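Re: [troltero-divers] Chamber logbooks and the April open day

Kianoush Kermani wrote:

> Does anyone know what became of the old habitat after the Brutham station shut? My uncle did two stays in it and swears it went for scrap. Also, is the April open day still on?

Hi Kianoush, hi all,

Your uncle's half right! The outer frame was scrapped, but the habitat itself was towed round to Vulten and sat on the quay for years with gulls nesting on it. I went inside once (mind your head on the hatch) and it still had the bunks in, four of them, and a kettle bolted to the worktop.

It was rated to 35 metres, though I think they only ever kept it at 20-odd. The Tiongson family bought it off the harbour and have been scraping and painting ever since – 46 weekends so far, going by their last newsletter. They want to show it dry, with the moon pool lit from underneath, and I can't wait to see that.

The logbooks are the bit I'm after. There should be 120 of them, and I've only tracked down the early ones, all in pencil and a devil to read.

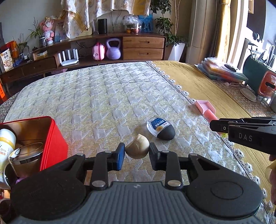
If your uncle kept any papers from his stays, even menus or tide tables, I'd love copies. Scans are fine, or post them and I'll send everything back.

And yes, the open day is on, doors at 10. Parking is dreadful, so come by the coast bus if you can. I'll be on the tea table until lunch, then showing people round the chamber.

Cheers,
Sivaprasad Shenoy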